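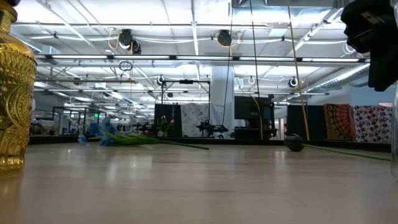
Table styling assistant (part-time), Paulík Event Hire, Clenham

Paulík is a small hire company for weddings, dinners and shop displays. We lend bottles, vases, artificial flowers and table linen, and we prepare the arrangements in our workshop at Clenham before they go to the customer. We are now looking for one person to join us for the spring and summer.

Your work will be:
- to arrange stems and vases according to the order sheet
- to try different colours together and propose a combination to the customer
- to clean glass bottles and vessels when they come back, and to check them for chips
- to sort the flowers by colour and stem length and return them to the right shelf
- to pack the finished sets for delivery to Wotholm and Tistside

You do not need a diploma in floristry. More important for us is that you have a patient hand and a good eye for colour. Some of our bottles have relief in the glass, and dust stays in it, so the cleaning must be done slowly with a soft brush. You should be able to stand for most of the shift and to lift boxes of normal weight. A driving licence is welcome but it is not a condition.

We offer a contract for 87 hours per month, with free parking and a paid lunch break. The shifts are agreed two weeks before. During the first month you will work together with an experienced colleague. Training is given in English, and it is no problem if English is not your first language.

How to apply: please send us a short letter and, if you have them, 2 photographs of something you arranged yourself. It can be a table at home or a window in a shop. Write the reference number 3911 on your letter. Applications are accepted until 13/04/2021, and we will answer to every person who writes to us.

Paulík Event Hire, Workshop Office, Clenham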